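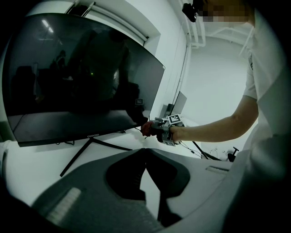

06/01/2024 没食子インク、発酵抽出の開封

ついに開けた。5月の頭に仕込んだ没食子の瓶、今日で31日目。待ちきれなくて何度も蓋に手をかけたけれど、我慢してよかった!

覚え書きを兼ねて最初から。

前回までは全部煮出しでやっていた。砕いた没食子を水で煮て、濾して、硫酸第一鉄を入れて、アラビアゴムで粘りをつける。早いし、その日のうちに書ける。ただ、書いた直後の色が薄くて、黒く締まるまでの時間がロットごとにばらつくのがずっと気になっていた。古い処方を読んでいると、煮ないで水に浸けたまま暖かい場所に置き、表面にカビが張るまで待てというのがちょくちょく出てくる。カビの酵素でタンニンがほどけて没食子酸が増え、鉄と組んだときの黒が深くなる、という理屈らしい。理屈は前から知っていたのに、カビの瓶を棚に置くのが嫌で先延ばしにしていた。Marthinusに「蓋つきの箱に入れれば誰も文句を言わないよ」と言われて、ようやくやる気になった。

材料
没食子はJacobsから買ったもの、ロット3807。虫の抜け穴がない青黒い粒を選り分けて使った。穴のあいた白っぽい粒は別の袋に取ってある(あとで比較に使うので捨てないこと)。選り分けだけで午前中がつぶれたけれど、これが妙に楽しい。いい粒は指でつまんだときにずっしりしていて、乳鉢に落とすとコツンと石みたいな音がする。
水は蒸留水。水道水でも別に小瓶をひとつ仕込んである。
硫酸第一鉄はいつもの試薬瓶。開けてみたら口のあたりに黄色っぽい粉が付いていたので、そこは避けて下の緑の結晶だけをすくった。次は新しい瓶をおろす。
アラビアゴムは塊のほう。粉末はだまになるので今回は使わない。

開封
表面に灰緑色のカビが一枚の膜になって張っていた。ところどころ白。においは覚悟していたほどではなく、湿った落ち葉と古い樽の中間くらい。Ayandaは「キノコの出汁」と言っていて、たしかにそちらのほうが近い。膜は匙の背で押すとゴムのようにたわんで、端からきれいにめくれた。めくるときは必ずドラフトの中で、マスクと手袋をして。胞子が舞うので勢いよくやらない。

膜の下の液は、思っていたよりずっと濃い茶色だった。煮出し液は紅茶の色だが、こちらは醤油を少し薄めたような色で、瓶を傾けるとガラスの内側に筋が残る。底には細かい泥が厚くたまっていた。粉砕を細かくしすぎたかもしれない。次は米粒の半分くらいの大きさで止めてみる。

濾過
ここが今日いちばんの難所。はじめに濾紙で直接いこうとして、すぐに詰まった。漏斗の中でぽた、ぽた、と落ちて、そのうち落ちなくなる。濾紙を替えてもまた詰まる。結局、

目の粗い綿布で大きな屑を取る
そのまま静置して泥を沈める(昼を食べに行った)
上澄みだけをサイフォンで抜く
濾紙を通す

の順にしたら、うそのようにすんなり通った。最初からこうすればいいものを、毎回急いで失敗している。次回の自分へ、昼前に布濾しまで終わらせておくこと。

回収できた液は、入れた水の91%。泥のほうにもまだ残っているので絞ればもう少し取れるが、濁りが戻りそうでやめた。泥は捨てずに別瓶へ。二番抽出で薄いインクを作って、下書きや罫線引きに使えるか見てみたい。

鉄を入れる
何回やってもここは興奮する。茶色い液に緑の鉄溶液を落とした瞬間、滴の形のまま黒い煙みたいなものが広がって、ひと混ぜするともう向こう側が見えない。煮出しのときは紫がかった灰色を経由してゆっくり黒くなるのに、今回は最初から青みの黒だった。Ayandaが隣で「はやっ」と声を上げたので、目の錯覚ではないと思う。

鉄の量は前回の配合から少し減らした。没食子酸が増えていればその分の鉄も要るはずだから増やすべきでは、という意見がMarthinusから出て、しばらく黒板の前で話し込んだ。私の考えは逆で、余った鉄は紙を傷める側に働くので、まずは控えめから始めて、黒さが足りなければ足す。足すのは簡単で、抜くことはできない。話がまとまらなかったので、小瓶に分けて両方作ることにした。

A 鉄控えめ
B 前回と同じ
C 鉄多め(Marthinus案)

どれもゴムの量はそろえた。ゴムは前の晩から水に浸けておいたものを、木の皮の欠片を除いてから加えている。温めて溶かすと早いけれど、少し茶色が濃くなる気がするので今回は冷たいまま。

試し書き
紙は三種類。Skinixの画用紙、Nernanoの便箋、それからJondcombeの古道具市で買った帳簿の余白ページ。帳簿の紙は繊維が長くて、ペン先が引っかかるかわりに滲みがまったく出ない。こういう紙に当たると一日じゅう線を引いていられる。

ペンは鵞ペンとつけペンの両方。鵞ペンは今朝削り直した。左の羽なので私の手には収まりがいい。

A
書いた直後からはっきり読める濃さ。線の縁がきりっとしている。煮出しのインクで同じ紙に書くと、最初は水に墨を一滴落としたような灰色で、いま何を書いたか自分でも見失うことがあるが、それがない。画用紙ではわずかに羽毛状の滲み。便箋は少しはじくところがあって、字の払いの先が玉になる。帳簿の紙は文句なし。

B
Aとの差は、書いた瞬間にはほとんどわからない。乾いてから斜めに見ると、Bのほうが表面にわずかに光沢がある。ゴムの量は同じはずなので、混ぜ方の差かもしれない。瓶の底までちゃんとかき混ぜたか、あまり自信がない。

C
黒い。とにかく黒い。書いていていちばん気持ちがいいのは悔しいけれどCだった。Marthinusが腕組みをしてうなずいていた。ただ、書き終えて少し置いた線の縁に、茶色の影がにじみ出ている箇所がある。見えるのは画用紙だけで、帳簿の紙には出ていない。鉄の余りだと私は思っているが、今日の時点では決めつけない。検査紙で余剰の第一鉄イオンを見るのが筋なので、明日やる。

比較用に、前回の煮出しインクでも同じ紙に同じ文字列を書いた。並べると、書きたての段階では発酵の三本が圧倒的に濃い。翌日以降に煮出しがどこまで追いついてくるか。煮出しも空気に触れて一晩たつとしっかり黒くなるので、最終的な濃さの差は思ったより小さいかもしれない。書きたてで見えるというのは、それだけで十分ありがたいことだけれど!

ペンの感触について少し
発酵インクは、ペン先からの離れ方が違う。煮出しのほうは少しさらさらしすぎていて、つけペンだと最初の一画にぼたっと落ちる癖がある。今日のものは、ペンを紙に置いてからひと呼吸して流れ出し、そのまま太さが続く。ゴムの効き方なのか、液に残った糖や何かのせいなのか、見当がつかない。Ayandaは濾過で取りきれない細かい粒のせいではないかと言う。それなら濾紙をもう一段細かくした液と比べればわかるので、Aの残りを半分取り分けておいた。

Ayandaには文字のほかに、ひたすら細い平行線を引いてもらった。彼女の線は本当に揺れないので、インクの調子だけが見える。鵞ペンで一度つけてどこまで引けるかも試して、帳簿の紙では煮出しより明らかに長く続いた。途中でかすれる場所もなく、最後にすっと細くなって終わる。見ていて惚れ惚れした。

水道水の小瓶
こちらも開けた。カビの張り方がまるで違って、膜にならずに点々と島ができているだけ。液も薄い。塩素のせいでカビの立ち上がりが遅れたと考えたくなるが、小瓶は棚の下の段に置いてあったので、温度が違っていた可能性もある。条件を二つ同時に変えてしまったわけで、比較としては失敗。次は同じ棚の同じ段に並べる。島のままもう少し置いて様子を見ることにして、蓋を戻した。

保存
カビたものから作ったインクなので、当然またカビる。丁子を一粒ずつ各瓶に入れた。昔の処方でも丁子やぶどう酒を入れるものがあって、においもよくなる。丁子なしの瓶も、Bから少量だけ分けて作ってある。ラベルに「丁子なし」と赤で書いた。間違えて足さないように。

瓶は口まで満たして、なるべく空気を残さない。前回の煮出しインクは半分しか入っていない瓶で放っておいたら底に黒い泥が沈んで、上は水っぽくなっていた。あれはもったいなかった。

虫穴のある粒の件
選り分けた白っぽい粒でも、今日のうちに仕込みを始めた。タンニンが少ないと書いてある本が多いけれど、実際にどのくらい違うのかをここで試した記録がない。粉砕の粗さを今度こそ米粒半分でそろえ、青黒い粒の瓶と並べて、箱の同じ側に置いた。粉砕してみると、穴あきのほうは乾いた軽い音で砕けて、中が粉っぽい。青黒いほうは割った面が飴のようにつやつやしている。割るだけでこんなに違うのだから、液の色に出ないはずがない、と今は思っている。

それから、せっかくなので工房の裏で拾ったどんぐりの殻斗も小さな瓶ひとつ分だけ仕込んだ。期待はしていない。いや、少ししている。

光の試験
試し書きの紙から短冊を切り、半分を黒い紙で覆って南の窓に貼った。A、B、C、煮出しで一組。紙ごとに組を作ったので窓が短冊だらけになったが、剥がさないでください。カーテンも開けたままでお願いします。短冊の裏に鉛筆で記号を書いてあるので、落ちていたら同じ場所に戻してもらえると助かる。

耐水は、乾かしきってから見る。書いて間もない線に水を落としても、まだゴムが溶けるだけで参考にならない。前回はそれで慌てて「耐水性なし」と書いてしまい、あとで訂正するはめになった。

後片付けのメモ
鉄を入れたあとの液は、流しに落ちたらすぐに拭く。ステンレスの流しの継ぎ目に今日も黒い筋を作ってしまった。クエン酸で湿布して少し薄くなっている。綿布は煮沸してから洗った。カビの膜は袋に密閉して廃棄済み。木の匙は芯まで黒くなったので、これからはインク専用にする(柄に印をつけた)。指先も黒い。手袋を外したあとに瓶の外側を触ったのが敗因。

明日以降
余剰鉄の検査紙、Cの画用紙から。AとBも同じ条件で。
煮出しとの濃さの比較は朝いちばんに、窓際の同じ場所で見る。
Bは底からよく混ぜて、もう一度書く。光沢が消えるかどうか。
細かい濾紙を通したAで、Ayandaに同じ平行線をお願いする。
泥の二番抽出。水は控えめに。
Jacobsに、同じロットがまだ残っているか問い合わせる。

Marthinusがもう自分の手帳をCで書き始めている。縁の茶色が出たら教えてくれるそうなので、使い始めのページに付箋を貼ってもらった。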